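Truvholm Sleep and Snore Monitor
User guide, section 5: Setting up at the bedside

Read this section before the first night of use. The monitor records breathing sounds and movement during sleep. It does not diagnose any condition. If you often wake choking or short of breath, see your GP and take your night reports with you.

What you need
Monitor unit
Itus chest band
Mains adaptor
Two adhesive pads

Placing the unit

1. Stand the unit on a firm bedside surface, level with the top of the mattress.

2. Turn the unit so that the speaker holes face your pillow. Keep fans, radios and phones off the same surface.

3. Plug in the adaptor and wait for the green light. If the light stays amber after 5 minutes, unplug the unit and start again.

Note: Before fixing an adhesive pad, wipe the surface and let it dry. Pads will not hold on fabric or rough wood.

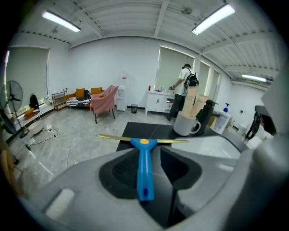 Fitting the chest band

4. Fasten the band just below the breastbone, over a thin T-shirt or bare skin. You should be able to slide 2 fingers underneath.

5. Press the button on the band until it beeps. The unit beeps back when the two are paired.

6. Lie on your back and breathe normally until the second beep. Talking or coughing at this stage will restart the check.

Caution: Do not wear the band over broken skin, a dressing or a healing wound. Do not use it if you have a pacemaker unless your doctor has agreed.

Caution: Keep the adaptor lead away from cots and from anyone who may become tangled in it.

First week

7. Wear the band for 7 nights before reading your report. Single nights vary a good deal, and alcohol, a cold or a late meal can all make snoring louder.

8. To print the report, hold down Menu and choose Summary. Nights with too little sound recorded are marked with a dash and left out of the average.

If the display shows error 222, the band has lost contact. Tighten it by one notch and repeat steps 5 and 6. If the error comes back, change the band battery (see Grenda battery types, section 7).

Section last revised 9 October 2021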